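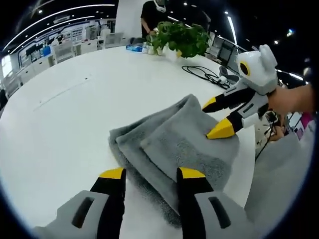

2. Planning and ordering your Pramanik hand-held gripper set

Read this section before you place an order. It covers what to buy, what to set aside money for and what to have ready at your site. Fitting and first use are covered in Section 3.

2.1 What is in the set

A standard set has two hand-held grippers, one for each hand, with cables and a carry case. The recording computer, the table and the items to be handled are not supplied. Single grippers can be ordered as spares -- they are not sold as a starter set.

2.2 Before you ask for a quote

1. Write down the tasks you want to record. Folding cloth, sorting small parts and packing boxes wear the fingertips at different rates, and the quote form asks for the main one.

2. Decide how many stations will run at the same time. Each station needs one set and one operator.

3. Decide how many hours a week each station will be in use. Count recording time only. Leave out breaks, resetting the table and copying files.

4. Measure the table. Allow at least 55 cm of clear surface in front of each operator, measured from the near edge.

5. Check for power sockets within reach of the table. Extension leads may be used, but they must not cross a walkway.

6. Send the form to the Cleddale sales office. Orders for delivery in January must be received by the date printed on your quote.

Note: Quotes based on the old form (the one with a single box for "accessories") are still accepted but take longer to process.

2.3 Working out the budget

The list price of one standard set is £2,303, not including VAT or delivery. Add the following for each station:

Spare fingertips. Order 5 pairs per station for the first year. Double this if the work is mainly with rough or gritty items.

Spare cables. One full set per station.

Storage. Plan for 32 GB for each hour recorded, then add the same again if you keep a second copy.

Operator time. For most sites this is the largest cost over the first year, and it should go on the same sheet as the equipment.

Delivery from the Neltudport warehouse is charged per case. Two sets ordered together travel as two cases.

Caution: Do not budget for third-party fingertips. They change the opening width of the gripper, and recordings made with them cannot be matched to the standard ones.

2.4 Preparing the site

1. Choose a table that does not rock. A round table is suitable if operators can stand without touching elbows.

2. Plan the cable run to the recording computer before fixing the table position.

3. Check the lighting at the time of day you will work. Strong sun through a window will spoil recordings.

4. Set aside a shelf or cupboard for the cases. They should not be stored on the floor.

2.5 Buying through a reseller

Kornberg supplies the same sets with a longer support period. The part numbers differ, so quote the Kornberg number when ordering spares from them. Sets bought this way are returned to Kornberg for repair -- do not send them to Neltudport.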